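Visatau handheld gripper, table cell -- monthly check
7 Aug 2023
Tool count on the log: 191. Last full strip was December.

1. Finger pads
Both felt-type pads on, facing square enough. A bit fuzzy, still OK. Replace if you can see bracket through them. Spares are Pevent, bag of 20.
PASS

2. Brackets and screws
Nip up the small screws, hand driver only. No threadlocker on the pad screws please, last lot had to be drilled.
PASS -- left side took a quarter turn

3. Work surface
Scuffs and smudges fine, leave them. Patch of dark specks near the front, right hand side. Vacuum then wipe, dont blow it with the air line, it ends up in the finger pivots.
FAIL -- clean and re-check

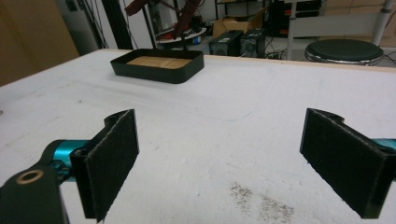
4. Ring in the arm
Look for scoring round the hole, dry cloth only. Grease every 2,000 cycles, Tsegaye white tube. Overdue by 48.
COMMENT -- greased after check, log updated

5. Tray position
Black tray with the wood base goes at the back of the table, clear of the fingers. Nothing else on the surface when you zero. Re-zero if its been bumped.
PASS

6. Overhead clearance
Rods and hanging cloth behind the tray need to stay off the work surface. Check again after anyone moves the uprights. Cloth is the one that creeps, tie it back if in doubt.
PASS -- watch the cloth

7. Floor cables
Route to the two computer units, keep slack off the walkway. Still a mess.
COMMENT -- carry over to next month
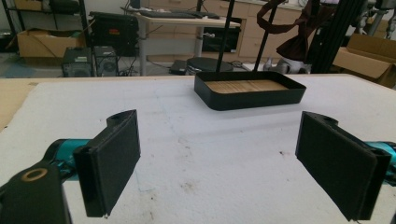 Trastura: re item 4, can we bring the greasing forward to every second check? Easier than chasing the cycle count, and we've gone over twice now. Happy to change the sheet if no one objects.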